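September, bench 2, afternoon

Sorting the Birkard pulls. Motors go in one yellow bin, red round boards in another, solenoids and loose wire to the steel tray for now. Zdenka Trajkovski wants the boards kept apart from anything with a plunger.

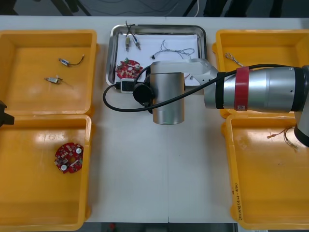
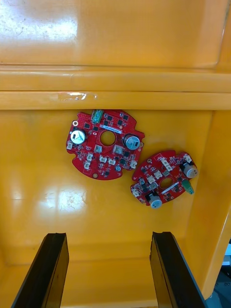
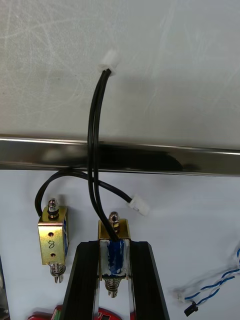 Sorting bench; red boards in a yellow bin; solenoid marked 8.

Farahani list says 40 boards, haven't checked it. Wipe the bins before the next lot. Ask Stunari if they still want the leads left on. Relabel the Kistoswood box, lid says motors.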